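The Night Shift at Grosia

When I was nine my gran told me that by the time I had a kitchen of my own, a machine would do the washing up. She was right, in that I own a dishwasher, and wrong in every way that she meant it. She meant arms. She meant something that would pick up the good gravy boat, turn it over, find the dried bit under the handle and go at it with a thumb.

I thought of her on my first evening at Grosia, which takes in old servers from offices and gets the good parts out of them for a second life. The shop floor is long and chilly and smells of dust and coffee. I had been taken on to work Bench 17, pulling processors out of boards, testing them and sorting them into the right places. The bench next to mine was worked by an arm.

Everybody called it Voro. I was ready to dislike it, and I was ready to be scared of it, and I had got as far as hanging up my coat when I saw it try to fold a cloth.

It wasn't supposed to be folding a cloth! Someone on the day shift had left one on the bench and dared it, more or less, by typing in the request before going home. Voro took hold of a corner, lifted, and stopped. It put the corner down and took hold of the same corner. After 20 minutes the cloth looked like something a dog had slept on, and I was so completely charmed that I had forgotten to switch on my own lamp.

"Does it do that a lot?" I asked the supervisor.

"Cloths? Can't do them," she said. "Can't do tape either, or carrier bags. Give it a chip, though."

So I gave it a chip. I held out a tray and watched the two black fingers come down and close on the sides of a processor, so gently that I found I was holding my breath for it. Up it went. Then came the hard part, lining it up with a slot hardly bigger than the chip itself, and Voro did what I would have done: it went in slightly crooked, felt the edge, backed off, and tried again a hair to the left. In it slid. I clapped. I was the only one who clapped, but I saw the supervisor smile into her mug.

By June I knew its habits the way you know a neighbour's. It was slow, far slower than me, and it never minded. On a good night it put away 68 chips, and on a bad one it dropped the third and had to be put right by hand, and then by hand again. Shiny things bothered it. If the big lights caught the metal a certain way it would reach for a place just beside the chip and close its fingers on nothing, very politely.

My sister, who cleans rooms at the Hatia hotel, came to collect me once and stood watching with her bag on her shoulder.

"Can it make a bed?"

"No."

"Can it do a bath? Get the hair out of the plug?"

"No. But look, look at this bit — it's going to turn it round."

It turned it round. She had to admit that was lovely. Then she asked what happened if you moved the tray, and I moved the tray, a hand's width, and we both leaned in. Voro went to where the tray had been. It paused there. Then it swung over, a bit wide, came back, and found it.

"It couldn't do that at Easter," I said, and I heard my own voice and knew exactly how I sounded. I sounded like a parent at a swimming gala.

We talked about it all the way home past the old Zapata works, where our mother had packed biscuits. My sister said she wouldn't trust it with a wine glass. I said I wouldn't either, yet, and that I'd like to be there on the day I did. She said a hotel room was a thousand small jobs and no two guests left it the same. I said a server was fairly bad too. She said a server had never left half a trifle in the bed, and I had to give her that one.

The batch numbered 2093 came in on a wet night, a whole pallet from some closed-down office, and the supervisor asked if I wanted a second person on the bench to get through it. I looked across. Voro had its fingers open, waiting over the tray.

"We're all right," I said, and I went to get the first board.

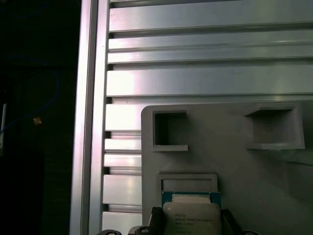
The rain was loud on the roof by then. I cut the wrap off the pallet myself, of course, and peeled the tape, and folded the cloth while I was at it, and left it on the corner of the next bench in case it fancied another go.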